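Skip to content | Home | Guides | Spares | Contact
Reading time: 3 minutes
We use cookies to keep your place in the guide. Accept | Settings

Section 4: Setting up your Skunent heated mattress cover

You will be glad to hear that the hard part is behind you. If the box is unpacked and you have read Section 3 (do read it, it's short), set aside a quiet half hour in the afternoon, so that the cover has had its first warm-up well before bedtime.

1. Strip the bed right down to the mattress and give the mattress a good brush.

2. Find the wall socket you mean to use. The lead is 2975 mm long, and that sounds generous until you've taken it round the foot of a big bed, so try it along the floor first.
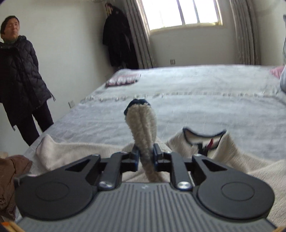 3. Lay the cover on the mattress with the stitched Skunent label facing up and the lead coming out on the side nearest the socket. Pull the elastic skirt down over all four corners, then go round once more and smooth out any creases with the flat of your hand.

CAUTION: Never use the cover folded, rucked up or tucked under itself. Trapped heat can damage the wires.

4. Push the controller plug into the connector until it clicks. It is a firm click, and you may need to lean on it a little the first time.

5. Make up the bed with an ordinary cotton sheet on top – nothing rubber-backed, please.

6. Switch on at the wall, turn the dial to 3 and leave the cover for 90 minutes. A faint smell of new cloth is quite usual on this first run and should fade by the next evening.

NOTE: On the middle setting the surface settles at 37 degrees. Most people like it lower once they are in bed and turn the dial down to 1 for the night.

7. Keep the top of the bed clear while it warms. Coats, fleeces, spare blankets and sleepy cats all hold the heat in one patch, and the cover may switch itself off to be safe (light flashing red, code 689 in the fault table).

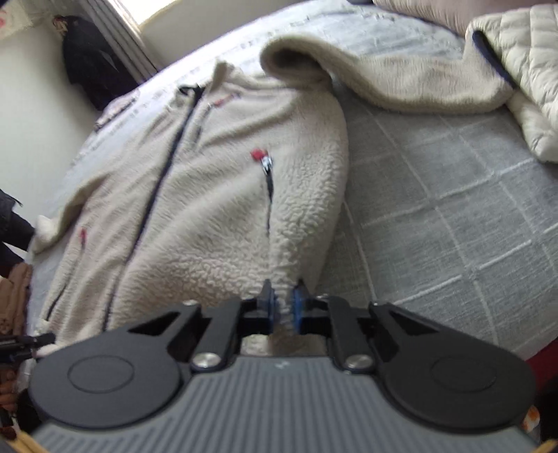
Pavithra Rodrigues wrote to us in September to say that her cover kept going off every evening at the same time, and that it stopped as soon as she moved the heavy quilt from the foot of the bed. She also asks whether the dial can be left at 1 all day. It can't, I'm afraid – please switch off at the wall when you get up.

8. If the red light is still flashing once the bed is clear, unplug the controller, let everything cool fully and begin again from step 4.

Next: Section 5, Washing and storing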